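Slide 9 – house rules for handheld grippers

OK, my favorite part! We wrote these at Hudix in June, and I still break rule two. Jaws closed before you start, every time. Fingers stay on the housing, well below the linkages. And if two of you are working one bed, call out before you reach across – I mean out loud, a nod doesn't count. (Pause here, ask who has pinched a knuckle.) Then on to the 300-take log.
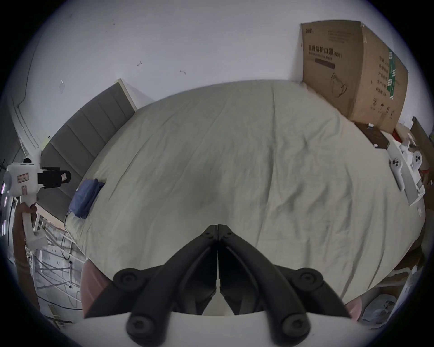

Jaws closed, two grippers at one bed.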